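Section 2: Setting Up Your Own Timon World Server

Welcome back! If you worked through Section 1 you already have Timon installed and a character you are fond of, and now you would like a place where your friends can drop in and build alongside you. Running your own world is easier than it was in the old days, when we all passed save files back and forth by email. Set aside a quiet evening, pour yourself something nice, and take the steps in order.

Before you begin

You will need the Timon server package (a separate download from the game itself), a computer that can stay on while people are playing, and 932 MB of free disk space for a fresh world. A world that gets a lot of exploring will grow well past that, so leave yourself some room.

1. Close the game completely. Check the system tray too, as the launcher likes to linger there.

2. Make a new folder for the server. Please don't put it inside the game folder, where the next update will tidy it away.

3. Unpack the server package into your new folder and start it once. It will write out a settings file, grumble that you haven't accepted the terms, and close again.

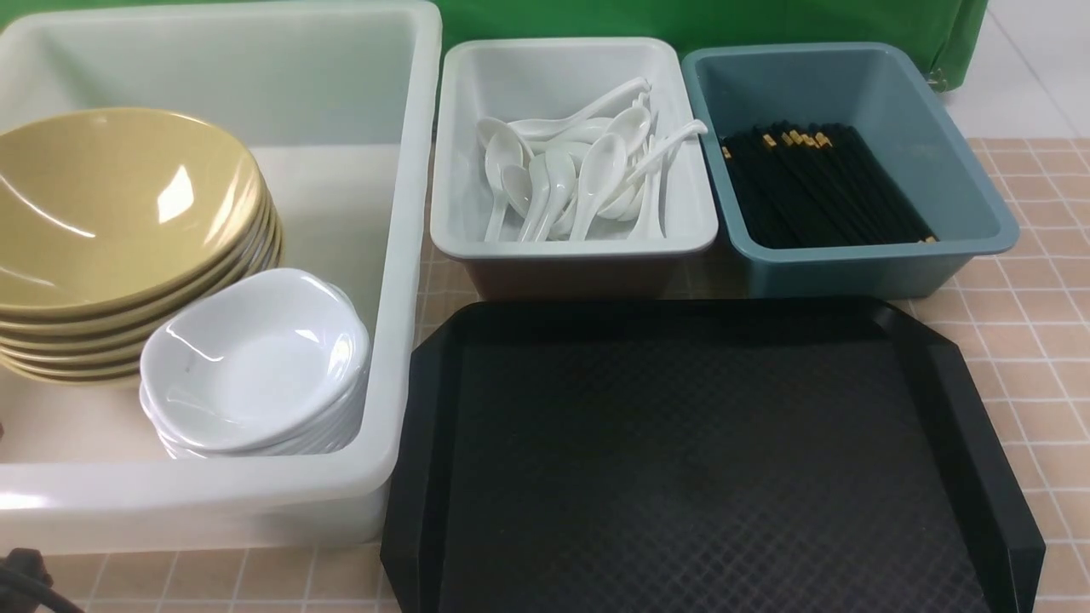
4. Open the settings file in any plain text editor, find the line that begins "terms", and change "no" to "yes". While you are in there, give your world a name. Ours has been called Prurska since the very first beta, and we have never had the heart to change it.

Note: World names may use letters, numbers and hyphens. A space in the name will be accepted without complaint, and then your backups will fail to load, so do use a hyphen.

5. Start the server again and wait. The first start builds the land around your spawn point and can take up to 15 minutes on an older machine. The progress counter sits at 239 for a good long while. Leave it be, it does move on! 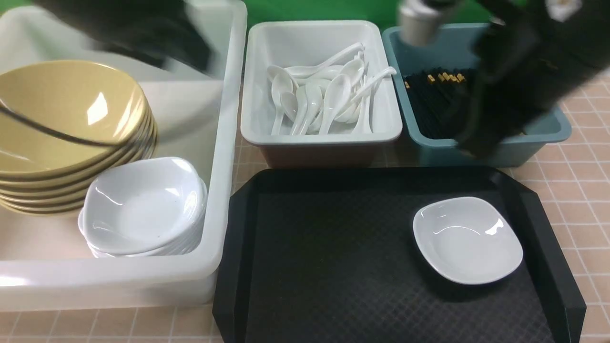 Stacked bowls and dishes in a white bin.

Choosing a map style

The server comes with 2 map styles, and you pick between them on the line marked "style".

Cilport gives you islands, shallow seas and plenty of harbors. It is kind to beginners and light on memory, and it's the one we would suggest for a small group.

Sugiyama is all steep hills and deep cedar forest. It's lovely at sunrise (do go and stand on a ridge at least once), but caves are everywhere and new players tend to fall into them.

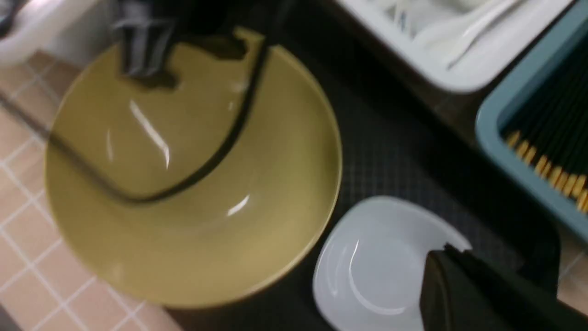 6. Save the file and restart the server if you changed the style.

Caution: Changing the style after people have started building will regenerate the land, houses and all. Make a backup first. We can't recover a world for you once it has been overwritten.

Inviting your friends

7. In the server window, type "invite" followed by your friend's player name, spelled exactly as it shows in the game, capital letters included. Each friend will find the invitation on the Worlds page the next time they sign in.

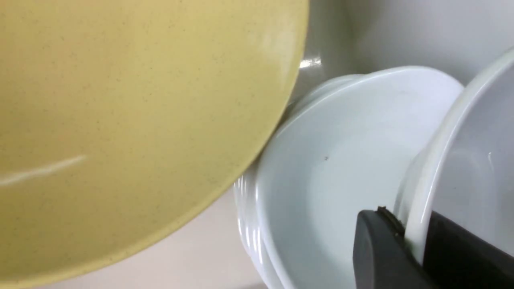

Yellow bowl with white dishware.

8. If a friend sees "World not found", ask which version they are on. The server and the game have to match right down to the last number, and updating both usually clears it up.

9. When you are done for the night, type "stop" and let the window close by itself. Closing it with the mouse skips the final save, and whatever was built in the last few minutes may be lost.

Backups, player permissions and the weather settings are covered in Section 3.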